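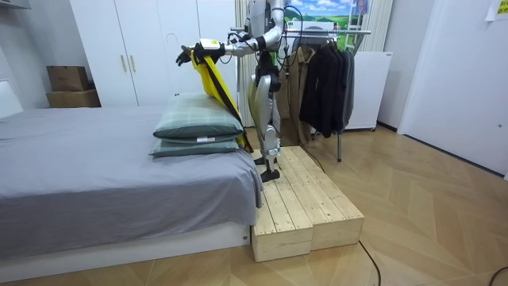

Ticket 1533, bedroom chores, opened in March. Status: open, but much happier than last week. The question we keep getting from the Dolton office is whether the Dradier build can make a bed yet, start to finish, with no help. Short version: parts of it, and one of those parts is getting really good! Placement is where the trouble sits. With the robot up on the two pine step boxes at the end of the bed, the left arm can reach out over the pillows, and that reach used to be the thing that failed every time. Now it's cloth that gets us.

Symptom
Long soft items (sheets, pillowcases, anything that drapes) slide down between the pillows and whatever is behind them. The planner still thinks the fabric is on the mattress and moves on to smoothing. Log code 957, "target surface lost", shows up a few seconds later, or sometimes not until the next task.

Tried so far
- Restarted the hand controller. No change.
- Slowed the arm to half speed. Fewer drops, same wrong guess about where the cloth ended up.
- Swapped the gray fitted sheet for a patterned one. Worse, oddly. Put the gray one back.
- Went back to build 1304. Code 957 went away, but so did the soft grip, and I really don't want to lose the soft grip. It is lovely to watch.
- Moved the pillows to the middle of the bed before starting. Works every time, but a person has to do it, so it doesn't count.

Update, 10:40 am
Radebe sent a patch that checks the fabric edge again after release. Loaded it on top of the current build. First run, the robot noticed the sheet had slipped, went back and picked it up again with no prompt from me. I may have cheered. Second run it picked up a pillow along with it.

Update, 3:15 pm
Turned the grip width down to 2 on the Dultia panel. Pillows stay put now. Code 957 still comes up when the cloth is bunched, but not when it hangs straight.

For the Dolton folks: picking up laundry, yes. Laying a pillowcase where you want it, most of the time. Fitted corners, no, and please don't promise those to anyone.

Next
Run the patch on thicker blankets. Ask Radebe if the edge check can run before release as well as after. Leaving this open, please add your own logs below if you see 957 on anything other than bedding.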